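Food Waste in the Shared Kitchens of Drarnbridge Hall

Project report, Household Studies, second year
Group members: Ga-eun Heo, Ju-won Um, Azucena Rosales
Supervisor: Hanneke Coppens

1. Background

Drarnbridge Hall is a residence for students with 6 shared kitchens. Every kitchen has one bin for food waste, and the bins are emptied by the cleaning service two times in a week. When we moved in, we noticed that the bins were often full one day after the emptying. We wanted to know which kind of food is thrown away the most, and for what reason.

In our first plan we wanted to study also the packaging, but our supervisor advised us to keep to food only. This was good advice, as the sorting took much more time than we had expected.

2. Method

The study was done in March and had two parts. In the first part we weighed and sorted the food waste of 2 kitchens, which we call Kitchen A and Kitchen B. We used five groups: bread and rice, vegetables and fruit, meat and fish, dairy, and cooked leftovers. Tea bags and coffee grounds were put aside and not weighed. Bones and peels were also put aside, since a person cannot be expected to eat them.

In the second part we gave a paper questionnaire to the residents of all the kitchens. We received 90 answers. The questions were about how often the person shops, how often the person cooks, and what the person does with food that is left over. Man-sik Kang, who lives in Kitchen B, helped us to correct the wording before we printed it.

The scale was a Maeng kitchen scale borrowed from the department. It shows whole grams. Wet waste was left in a sieve for ten minutes before weighing, so that we would not count water as food.

3. Results

Cooked leftovers were the heaviest group in both kitchens. Rice and pasta made the most of it, often in the same amount as one full plate. Vegetables and fruit came second. The heaviest single bag of leftovers was 932 grams, and it came from Kitchen A at the end of the month, when several residents were leaving for the spring break.

Meat and fish were thrown away very little. In the questionnaire many residents wrote that meat is expensive and they plan the meals around it. About vegetables they wrote the opposite -- they buy a big bag at Zillwood market because it is cheap, and the half of it becomes soft before they can use it.

We had expected that people who cook often would waste less. The answers did not show this clearly. What seemed to matter more was the portion. Residents who measure rice with a cup before cooking said that they seldom have leftovers. Residents who pour it by eye said that they have leftovers almost every time.
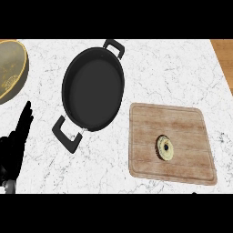 Which group of food would be the easiest to reduce?

Cooked rice and pasta, as a measuring cup in each kitchen costs very little and residents do not need to change what they eat.

4. Limits of the study

Two kitchens are a small sample. Residents also knew about our project, so maybe they were more careful than usual. Some waste could have been put in the general bin, which we did not open.

5. Suggestions

We suggest one measuring cup and one small table of portions for every kitchen, and a shelf in the refrigerator for food that anybody may take. The group that continues this work next year should weigh the waste in October too -- in that month the new residents are still learning to cook for one person.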